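Home | About | Archive | Sewing | House | Contact

Paper, Tape and a Lot of Stuffed Animals

Filed under: House, Sorting

7 min read

2019-03-25

I have been working through the stuffed animals, and the yellow dinosaur went first. 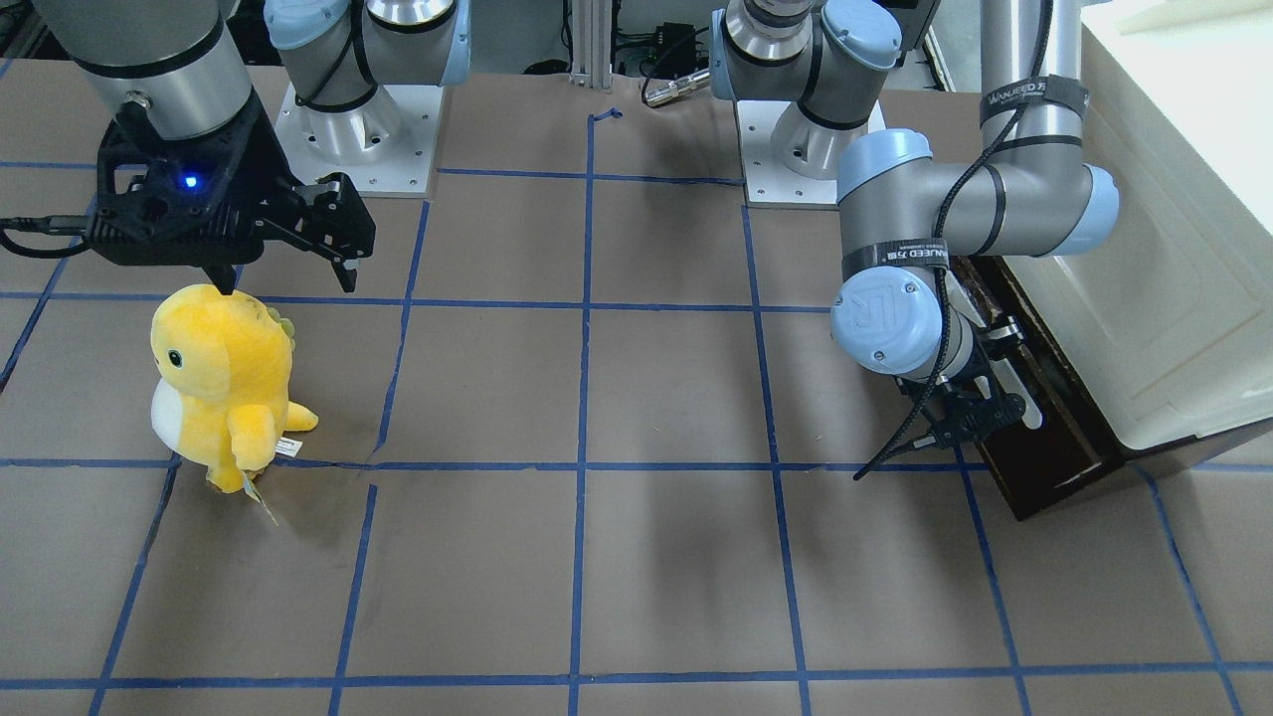 Why I started

We have too many stuffed animals. I don't think that is unusual. They came from birthdays, from the fair, from relatives who didn't want to show up with nothing in their hands. They lived in two plastic tubs in the hall closet and on the top shelf in my daughter's room, and for a long time I dealt with them by closing the closet door.

In May my sister's family is moving in with us while their house gets a new foundation. They need the closet. So the tubs had to come out, and once they were out I decided to go through everything and not just find another closet.

I had tried this before. The last time I dumped both tubs on the living room rug and we sat around the pile, and everybody who walked by pulled something out and remembered how much they loved it. By supper the pile was spread over the whole floor and all of it went back into the tubs. I wanted a different setup.

The grid

What I do now is cover the table in brown paper and lay blue painter's tape over it in a grid, one square to an animal. An animal gets a square, it gets looked at, and a decision gets made about it before it leaves. It sounds fussy. It's a way to keep from having a heap.

The brown paper is the regular kind that comes on a roll, the same stuff I use for mailing packages. I went with paper because old plush sheds, and also leaks. One bear we had was filled with tiny plastic beads, and I was finding them in the carpet for a year. With paper down you can pick the whole thing up by the corners and tip it into the trash.

Painter's tape comes off without a fight, and it shows up well against the brown. I did not measure. I put down the first long strip by eye and went from there, and the lines wander a little. There are kinks where I stretched the tape and had to set it back down, and in places the pieces don't quite meet or lie over each other. If you care about that, use a yardstick. I thought about redoing it and then I didn't.

One thing I would tell you is to make the squares bigger than you think. You want room for the animal and for a slip of paper with it. I write the slips in pencil: wash, mend, keep, give, cut tag, ask. "Ask" means the owner gets a say. I use that one a lot.

The dinosaur

I started with the dinosaur because he was on top. He is bright yellow with a white belly and pale green spikes down his back, short arms, short tail. The eyes are small and black. He stands up without help, and plenty of the animals in those tubs can't say the same. Most of our dogs fall on their faces.

He still has his paper tag on the little cord. My daughter wouldn't let me cut it off when she got him, and I had forgotten that until I saw it dangling. She was three. She thought the tag was his name tag and that if it came off he wouldn't know who he was. She named him Kofler, after the dentist she had at the time, and he has been Kofler ever since.

So that one was a keep. I asked anyway, and she said of course he's a keep, in the tone you get from a ten-year-old when you've asked something stupid. I also asked if I could cut the tag. No.

Checking them over

I go over each one the same way. I run my thumb along the seams, starting underneath, where the opening was closed after stuffing. That is usually the seam that goes. Then I tug on the eyes. If an eye moves at all it gets a mend slip, and if the animal is going to a house with a baby in it I take the eyes off completely and stitch new ones with black embroidery floss. Then ears, tail, arms, anything that sticks out and might have been used as a handle.

I also smell them. Closet smell washes out. Basement smell mostly doesn't, at least not for me. I've tried baking soda in a pillowcase and leaving them in the sun on the porch rail, and it helped with one rabbit and did nothing for a large frog.

If I'm not sure whether something can go in the machine, I look for the care label in the side seam. If the label has been cut out or washed blank, I wash it by hand in the sink with a little dish soap and squeeze it out in a towel. Cold water. No dryer, ever. I did one lamb in the dryer years ago and the wool went flat and hard on one side, and that lamb has looked surprised ever since.

For the ones that can take the machine:

- old pillowcase, knotted at the top, no more than two small ones to a case
- cold, gentle, half the soap you'd use for clothes
- extra spin at the end
- dry on the rack with a towel under, and turn them at bedtime
- brush the pile with a clean, soft toothbrush once they're dry

Anything with a music box or a battery in it gets wiped down with a damp cloth and that's all. I opened up one singing duck to take the box out and wash the rest. I got it all back together, but it sings lower now.

Mending

My neighbor Edeltraud Gisler taught me the ladder stitch, and I have used it on every seam since. You go back and forth between the two sides, picking up a little of the fold each time, and you don't pull it tight until you've done an inch or so. Then you pull and the whole thing closes up and the thread disappears. I used to whipstitch everything. It holds fine, but it looks like surgery.

She has strong opinions on thread. She uses Gisance, the heavier one, doubled, and she will hand you a spool if she sees you using anything else. I've gone through a spool and a half of hers so far and I do owe her for it. For stuffing I've been using Munetance, which comes in a bag the size of a bed pillow and is cheaper than anything I could find at the craft store. It clumps if you put it in by the handful. Pull it apart first and use the eraser end of a pencil to get it down into the legs.

I do the mending at night with the radio on, and I try to finish one animal before starting another. I don't always. Right now there is an elephant with one ear pinned on that has been waiting since last week.

Where they go

The keepers go back on the top shelf in my daughter's room, and the rule is that they have to fit on the shelf without being stacked. She made the final picks herself and was tougher than I expected. Two unicorns I would have kept are in the give bag.

The give bag is harder than it used to be. The thrift store on our side of town stopped taking plush. The shelter wants new with tags only, and I understand that. I ended up calling Fastley, the secondhand children's place out past the feed store, and they will take clean ones in good shape as long as you bring them in a clear bag so they can see what they're getting. A friend also told me her vet's office takes them for the kennels, minus the eyes and noses and anything else hard. I called my own vet and they said yes to that too, so the ones with bad faces are going there.

A few went in the trash. The bead bear did. I felt worse about him than I thought I would.

What I'd change

I'd do it sooner in the year, before the holidays bring more. I'd buy wider tape -- the narrow roll was on sale and I used nearly all of it. And I'd keep a sheet of paper on the fridge for the names. My daughter knew every single one of them, including the ones at the very bottom that she hadn't touched since she was in preschool, and I should have been writing that down from the start. I have Kofler written down, and Mrs. Peas, and a walrus called Gary Two. There was a Gary One. I don't know what happened to him and she wouldn't discuss it.

The second tub is still half full. I'm doing a little in the evenings and hoping to have the closet empty well ahead of my sister and her boxes. After that it's board games, and I already know there are pieces missing from most of them.

If you have a good way to get basement smell out of plush, leave it in the comments. The frog is still on the porch.

Older post | Newer post | Back to top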